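Organização de Espaços de Trabalho — Apontamentos da aula 3
Docente: Soledad Blackwood
Sala 354, quarta-feira

Tema: superfícies horizontais de uso individual. Secretárias, mesas de apoio, tampos encostados à parede.

1. Zonas do tampo

Para efeitos da disciplina, o tampo divide-se em três zonas, definidas pelo alcance do braço com o utilizador de frente para o bordo.

Zona A (próxima): alcance do antebraço, cotovelo junto ao tronco. Trabalho corrente. Deve ficar livre no fim de cada sessão.
Zona B (média): alcance com o braço estendido. Objetos de uso repetido durante a sessão.
Zona C (afastada): exige inclinação do tronco. Coincide, nos tampos encostados à parede, com a faixa posterior e os dois cantos de trás.

Nos tampos de cantos arredondados a área útil dos cantos é menor do que a planta sugere. Um livro colocado em ângulo sobre um canto curvo pode ficar com uma ponta em consola. Medir sempre a partir do início da curva.

2. Classificação dos objetos

Usa-se a grelha de Sundqvist (Hjørdis Sundqvist, caderno Hosside, cap. 3), com uma simplificação: juntam-se «documentos» e «livros» numa só classe.

P — papel e livros
R — recipientes para líquidos
O — organizadores e caixas com gaveta
E — equipamento elétrico
X — tudo o que não pertence ao posto

A classe R é a que levanta mais dúvidas nos relatórios. Um copo vazio continua a ser R. Um copo usado para guardar canetas passa a O, e a mudança deve constar da ficha.

3. Regras de vizinhança

3.1. R e P não se tocam. Afastamento mínimo de 15 cm entre o bordo do recipiente e o bordo do livro.
3.2. R e E ficam em lados opostos do tampo sempre que a largura o permita.
3.3. O encosta à parede, com a gaveta virada para o utilizador. Verificar o curso completo da gaveta antes de fixar a posição.
3.4. Objetos P fechados ficam deitados, com a lombada paralela a um dos bordos do tampo.
3.5. Nada se guarda atrás de O. Os objetos ali colocados deixam de ser vistos e não entram no inventário.

A regra 3.1 foi contestada por Ignacio Nguyen-Tran na sessão anterior, por ser excessiva em tampos estreitos. Mantém-se para a avaliação. Quem usar outro valor justifica-o por escrito.

4. Caso de estudo

Secretária branca de cantos arredondados, junto a parede de tijolo, com três objetos a considerar: o romance «The Giant, O'Brien», de Hilary Mantel, no canto posterior esquerdo; um copo de plástico azul-claro translúcido; um organizador branco com gaveta frontal cinzenta.

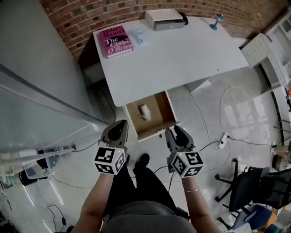 A ordem de intervenção é R, P, O. Retira-se primeiro o recipiente, mesmo que volte depois ao tampo, e só então se alinha o livro. O organizador é o último, uma vez que a sua posição depende do espaço deixado pelos outros dois. Ao deslocá-lo, inspecionar a faixa junto à parede (regra 3.5) e classificar o que lá estiver.

Erros frequentes nos relatórios do ano passado:
— alinhar o livro antes de retirar o copo;
— registar apenas a posição final, sem a inicial;
— atribuir a classe X a livros de leitura pessoal. Um romance é P enquanto estiver no posto.

5. Trabalho a entregar

Ficha de registo com posição inicial, classe, zona e posição final de cada objeto. Uma página. Planta do tampo à mão, com cotas em centímetros. Birdie Holloway recebe as fichas até às 15 horas de quarta-feira.

Leitura para a próxima aula: Ye-ji Kong, «Gavetas e profundidade útil», disponível na pasta Prullex.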